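4. Where the shoes come off

We had expected, when we set out, that the question of shoes indoors would be one of the easier parts of the survey, and that most people would answer it in a word and move along. Instead it drew the longest written answers of all. Of the 883 households that returned the form, a good many told us about grandparents, muddy springs and carpets they had saved up for, and we are grateful for every page of it. Low racks and house slippers came up again and again as the things that make a guest feel expected.

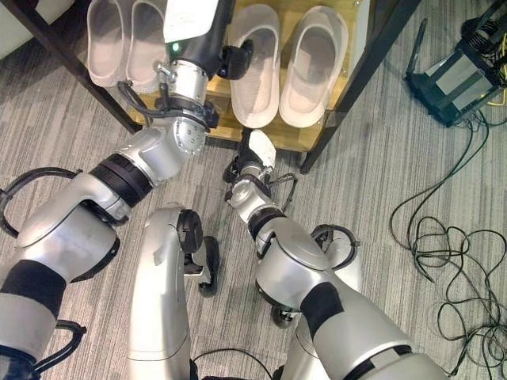 Surely, one reader of our earlier draft objected, a guest feels far more at home when no one mentions shoes at all, and a row of slippers can come across as an order. We took this to heart and went back to the 30 longer interviews with it in mind. People in Veltness did tend to agree with the reader. In Brumeck, where winters are long and the footpaths are salted, hosts saw the matter quite differently, and several said they would be embarrassed to have nothing to offer a cold pair of feet.

Somewhere to sit matters too, especially for older visitors who can't easily bend to a lace. Đỗ's earlier work on hallways treated the seat as a luxury, but our respondents spoke of it as a plain kindness – a chair with arms to push up from, close enough to the door to be of use.
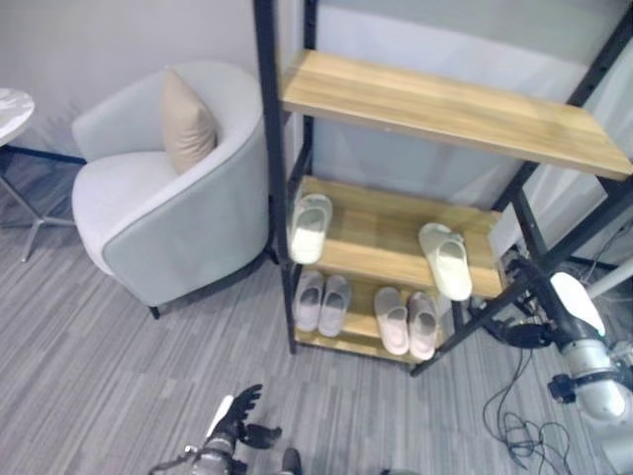
Figure 4a. Tub-shaped armchair with throw pillow, on striped carpet.

Colour and comfort were mentioned less often than we had guessed. What people wanted, by their own account, was a seat that would not be buried under coats and parcels by Saturday.
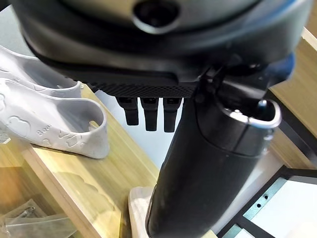 Figure 4b. Close view.

Those who live in a single room face a harder puzzle, having no hallway to speak of. In the Wutholm portion of the survey, with 170 replies, the favourite answer was to let one piece of furniture do the work of two, and to tuck the footwear under a desk or a bench.

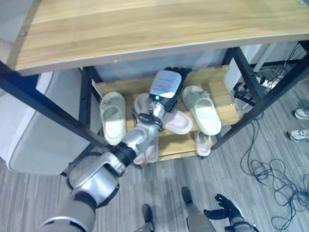
4.1 Slippers kept for visitors

We asked next whether households set slippers aside for guests, and who decides when a pair has had its day. The answers leaned heavily on habit, and often on whatever the respondent's own parents had done.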